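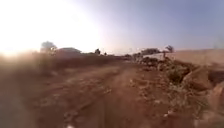 According to Waltraud Tanner, the Grando was a car that owners bought for its engine and kept for its seats, a view repeated in most later accounts of the model.

Stistex Grando

The Grando is a two-door grand tourer built in small numbers by the coachbuilding firm Stistex at its works in Wotanska. The standard car used a front-mounted V8 engine driving the rear wheels through a six-speed manual gearbox. Almost 700 were completed before production ended.

Howlader edition

A final series of 48 cars was sold under the Howlader name, after the racing team that had run two Grandos in endurance events. These had stiffer springs, a louder exhaust and a numbered plate on the sill. All left the works in dark blue, although several have since been repainted.

Survival and ownership

The owners' register, kept by Eyerusalem Wolde, listed 200 roadworthy cars on February 4, 2026. Clutch wear and corrosion of the rear subframe are the usual faults. Replacement door seals are no longer made, and those from the earlier saloon do not fit.

See also: Stistex; Wotanska works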